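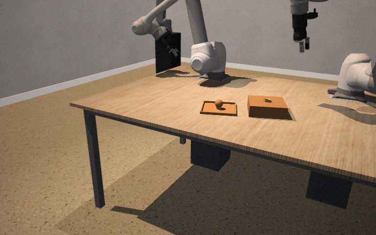
Can it put the ball in the box yet?

Every September we come back to the same question in this newsletter, and every September somebody writes in to say I'm too hard on the machines. So I spent a good part of the summer reading what the home robot people put out, watching the clips all the way through, and talking to two readers who work closer to this than I do. My answer for this year is still no, with a couple of footnotes.

The chore I keep coming back to is tidying. You have a small thing, it's in the wrong place, and there's a container it belongs in. Any four-year-old can do it when bribed. For a robot with two arms it breaks into lifting the lid, finding somewhere to set down whatever is on the lid, picking up the small thing without sending it across the table, and letting go over the right spot. Most of the published work on this is done in simulation, with a bare wall, a clean table and a handful of objects. The pictures look good. A simulated table never has a sticky ring on it from somebody's juice.

Dronetti sent around a results sheet in the spring for its two-arm tidying system. It ran 300 attempts in simulation and the sheet led with the success rate, in large type. Farther down was a line about the real bench, where they had done 50. I wrote to ask why the second number was so much smaller and whether the objects were the same ones. I got a friendly reply about the first question and nothing on the second.

Godfrey Waweru used to set up packing lines and now fixes other people's. He doesn't think much of success rates at all. "If I have a guy on the line who drops one in 8, I don't have a guy on the line," he told me. What he asks a vendor is what happens after the drop. Does the arm notice? Does it go looking under the table? In most of the clips I watched, the arm carries on with an empty grip and lowers nothing into the box with great care, and then the clip ends.

Idrisa Mohamedi took the other side, and I promised to give it space. He teaches evening classes in machine control and has students working in simulators every week. His point is that you can let a program fail all night and nothing gets broken, and that five years ago his students couldn't get two arms to share a table without knocking elbows. Now they can by the end of a term. He thinks I judge the field by its advertising. Fair enough, though I didn't write the advertising.

He also set me straight on one thing. I had complained last year that the test objects were silly, all plain boxes and balls. He says the plain ones are harder than they look. A ball rolls if you touch it off center, and a flat tray with a low rim gives a pair of stubby fingers very little to hold. I take that back, then.

What I won't take back is the complaint about time. Skistudent, which rents out furnished apartments and is supposed to be trying out a turnover robot, has a clip where the machine clears a coffee table in 21 minutes. It's shown sped up, with the real time in small print at the bottom. There were a few cups and a remote on that table. My sister can do the whole apartment in not much longer than that, including the bathroom, and she complains the entire time.

Shop floors are a different story and I should say so. Kalniņš has had arms moving trays between two stations for a while, and people there tell me they'd be sorry to lose them. But the trays are all the same and they come in at the same spot. Someone still walks over to load the odd-shaped parts by hand, and that someone wasn't in the brochure either.

Vevbridge says its household model will be available to order next year. It said that last year too. If any reader gets one, please write and tell me what it does with a sock. I'd like an unedited account, with the clock running, and I'll print it even if it makes me look foolish.

Letters on last month's piece about dishwashers are held over to the next issue.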